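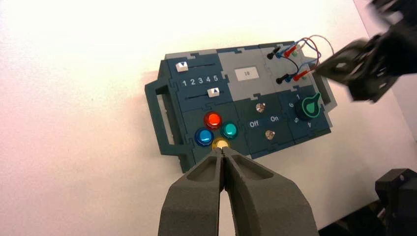
Week 6 – learning contact skills from demos (task board unit)
Notes: R. Lobo. Lab section Wednesday, bring the handout.

Recap. Behavior cloning = supervised learning on (observation, action) pairs. Works ok in free space. Trouble starts at contact – small pose error, big outcome change. Buttons forgive you. Sliders less. Probe plugs hardly at all.

Why a board? One object, several skills, easy to reset. Board pose changes between episodes so the policy can't just memorize joint angles.

Voris set: 534 demos, two arms, teleoperated. We hold out 27 for offline checks, never train on these!!

Method, short version
– wrist view + joint state in
– policy predicts a chunk of 14 actions, not one
– execute first part of chunk, re-predict
– overlapping chunks get averaged (smoother, but laggy near contact)

Result to remember: single-step version drifts and stalls just before touching the button. Chunking fixes most of that. Doesnt fix the toggles – fingers hide the target right when you need it. Bhavana Mudaliar's ablation: drop wrist view, success on button presses falls by about 34 points. Slider numbers too noisy to quote yet.

Open question: how should the policy know it's finshed? Think about force vs. vision. Half a page, due before lab.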